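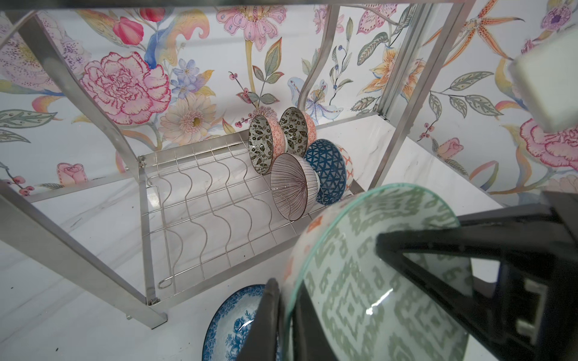
Bowls in the rack, leaf side showing.

Diary > Listening > 2020

July 16, 2020
by Tahmineh Azimi

The new Gillies single came out at midnight and I stayed up for it, like a person with no job. It's called "Grosano." I have played it eleven times and I still can't tell you if Grosano is a town, a man or a brand of vinegar. The chorus says "take me back to Grosano" and then a key change arrives and you're meant to be too happy to ask.

I like it, mostly. The first verse is her best since the Timholm record, low and a bit grumpy, with that upright piano that sounds like it was left in a garage. Then the drums show up and it turns into a song for a car with the roof down. I don't own a car with a roof that does anything.

Radomir Halilović called at breakfast to tell me she had sold out. He has been telling me this about one singer or another for as long as I've known him. I asked if he'd heard it and he said he'd heard enough, meaning the preview clip. He still wants me to hold his ticket for the Flollthorpe show, moved to December now and I'd guess about to move again. Row 60, if the rows even survive. I paid 111 dollars each and the email about refunds is a masterpiece of saying nothing warmly.

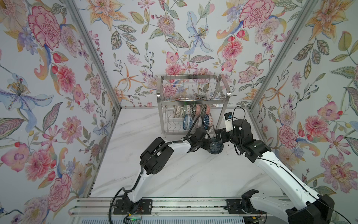
Second listen of the B-side after lunch. It's four minutes of her humming over a pump organ and I think it may be the better song, so of course it will never be played anywhere. The fan page had 279 comments by then, 200 of them arguing about the sleeve. She's wearing a hat. People have feelings about the hat.

Tried to work out the piano part on my own keyboard and got as far as the third chord, then the neighbor's dog joined in and sang it better. Gave up and put the Timholm record on, all of side one. The skip in track two is still there. I sing the skip now.

Album in the fall, they say. No title yet.

Comments

pumporgan: B-side all the way. The single's fine for the dentist's.

Radomir H.: I have now heard the whole thing. She sold out. Keep my ticket.

marnie_k: It's a town. I think. The hat is great.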